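Bin Picking at the Bench: Where the Arm Build Has Got To
Thursday, November 28, 2019

Well, the arm is finally working for its keep, sort of. If you stopped by the shared shop in February you'll remember it as a heap of joints on the back bench with a note saying please don't touch. I've put 161 hours into the thing since then (I log them, I'm that kind of person) and a shocking share of those went into cables.

The job I've given it is bin picking. Blocks go into one side of a metal bin, the arm reaches in, grabs one, and moves it to the other side. When that side fills up, it does the whole thing in reverse. I call the project Korora, and the control code lives on an old Teltex box that somebody at the Pukena swap meet let me have for 11 dollars. Best money I've spent all year!

I went with a metal-jawed gripper after the soft one I printed kept tearing on the corners. It bites well, but it has no mercy on the bin, so expect scratches if you copy me. Clamp the bin down, too. Mine used to creep a little every time the arm pushed a block into a wall, and by the end of an evening every position I'd taught it was wrong. Spring clamps are fine for this, no need to bolt anything.
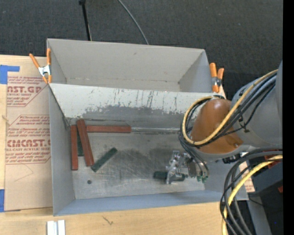 Can a gripper like this pick up a block that's lying flat against a wall?
Sometimes, but it has to drag the block into the open first, because a finger needs a bit of room on each side to close.

That dragging move is what I've been fighting with all month. My last long run was 69 picks before it jammed, and the jam was two blocks leaning on each other in a corner, same as always. I've got a little nudge routine half written that pokes at the pile and then looks again. It's slow and kind of silly to watch, and I love it.

Next up is tidying the wiring. I want everything strapped along the arm with enough slack at the elbow, and I need 2 more meters of the yellow cable to do it right. If you have any left over from the Nakamura kit, drop it in my cubby and I'll trade you for acrylic offcuts.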